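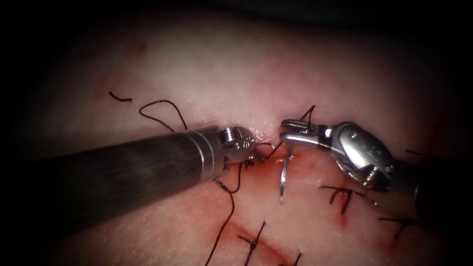

Re: [suture-practice] Pads, thread colour and tails that are too short

Replying to the message from last night, quoted underneath. I've cut the part about parking.

> We are setting up the skills room at Gustavwood for the April
> block and I have three questions for anyone who has already
> done this.
>
> 1. We have a choice between the Jadeteo pads and the cheaper
> Verschueren ones. Is there any difference once the lights
> are on?
>
> 2. Does thread colour matter for practice? We have a lot of
> undyed left over and I would like to use it up.
>
> 3. Our learners keep running out of tail before the second
> throw. We have told them to leave more and they leave far too
> much, and then it tangles. What length do you start with?
>
> Also, how many stitches do you get out of one pad before you
> throw it away?

Pads first. We have used both. The Verschueren pad is firmer and the cut edges stay where you put them, so the first stitches look better than they should. The Jadeteo pad gives more under the needle and will tear if you pull straight up on the thread. I would start people on the Verschueren and change over once they can place a bite without dragging. Both have a bit of shine to them. Under a single strong light the middle goes nearly white and you lose the edge of the cut, so turn the light down a notch before you decide the pad is the problem.

Whichever you buy, mount it over a curve. A pad taped flat to a bench is too easy, and the needle angle learned on it is wrong for anything else. We use a foam roll underneath. Check that the cut runs across the top of the curve and doesn't slide off down one side.

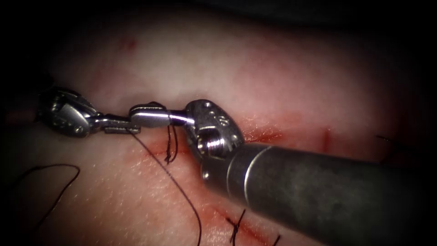

On the tangling, the usual trouble is that people wrap the thread too far back from the tip. The loop sits up near the joint and then won't slide off when they reach for the tail. Have them keep the wrap close to the end and bring the tail nearer before they start. It also helps to have the two tips almost touching when the wrap is made. Learners tend to hold them well apart, which uses up thread and pulls the loop open.

For length, we cut at 8 cm for a single stitch on the small pads and leave a tail that can be reached without stretching. Anyone on a running stitch gets a full length. I don't have a good figure for that, we just use what comes in the packet.

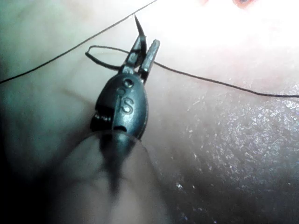 Colour does matter, in my opinion. We tried a box of undyed and went back to black within the week. Black is the one I'd use for anyone learning: the thread there is very thin and you can still follow it across the surface, with the needle point standing clear just by it. With undyed you would be hunting for it. Keep the undyed for people who are already comfortable, or use it up on bench knots over a piece of dark card.

Needle grip is worth five minutes at the start too. We ask for it to be held past the middle, towards the thread end, and square to the jaws. If it rolls during the bite, stop and set it again. Forcing it through bends the needle and leaves a long slot in the pad.

As for how many stitches you get, I went through our Clikamus sheets for last term. We logged 1,909 stitches over 79 pads, which comes to 24 or so each. That includes a few pads that were binned early after somebody cut right through to the backing. You can stretch it by making a second cut parallel to the first, but leave a decent gap or the two pull on each other.

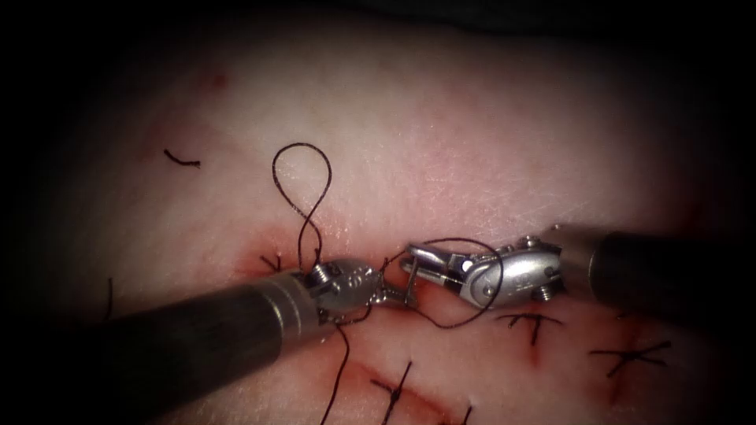 One more thing about loops. If the loop stands up and twists over itself, don't let them pull it tight to see what happens. Put the tail down, open the loop out, and lay it flat on the pad. We lost a lot of thread to knots that locked halfway up before we made that a rule. The same goes for slack lying under the other instrument. Move it out to the side first.

We allow 5 stitches per person in a session and then swap. After that the spacing gets worse and they stop looking at the edges.

If you want the blank tally sheet, write to me off list. I can also send the cutting template for the foam roll, though it is drawn for the older pad size and you will need to trim it.

--
To leave suture-practice, send a blank message with "unsubscribe" in the subject line.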